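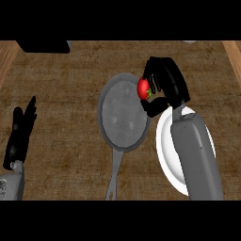

Zamfira Nistor wrote back before lunch that the milk paint needs a second day before any topcoat goes on, and that the chalky bloom on panel 4 came from rushing it. She has had the same thing on the Brimville doors. I had blamed the humidity. Will leave the next set alone for two days and compare.

Tuesday, March

Stain and finish tests, continued. Bench by the north window again, heater on low.

Panels today were the leftover oak from the Stelgate job, planed and taken to 180 grit. Vinegar and steel wool solution on all of them, the jar I started last week, strained through a coffee filter. It has gone a weak tea color. On bare oak it turned gray-brown in a few minutes and kept getting darker until mid-morning. On the panel I brushed with black tea first it went nearly black, too dark for what Filip wants on the counter.

Cut the solution with water, one part to 5, on the third panel. Much better. Reads as old wood from across the room. Up close there is still a bluish cast in the soft grain. A thin coat of garnet shellac pulled most of that back toward brown.

Panel 4 is the milk paint one. Photographed the bloom, then rubbed half of it with a gray pad and oil. Oiled half looks fine now. Other half left as it was for reference, do not clean it up.

Jerkex hard wax, batch 751: still tacky at 3 p.m. after going on yesterday morning. Either I put it on too thick or the can is old. The lid was bent when I got it. Trying a fresh can before I say anything to the supplier.

Water test: wet glass left standing on each panel over lunch. Shellac ringed white, as expected. Oil showed a faint mark that was gone by closing. Did not test the wax.

Scratch test with the key, same pressure as best I can manage. The iron stain goes deeper than I thought. Light scratches stay dark at the bottom, and you have to lean on it to reach raw wood. Good news for a counter.

To do:
Raise the grain with water before the next stain round, I forgot again.
Second jar of solution, at least 14 days before use. Write the start date on the lid.
Ask Filip if satin is all right or if he wants it dead flat.
More 180 paper. Last sheet is on the sander.

Rags are in the water bucket outside, not in the bin.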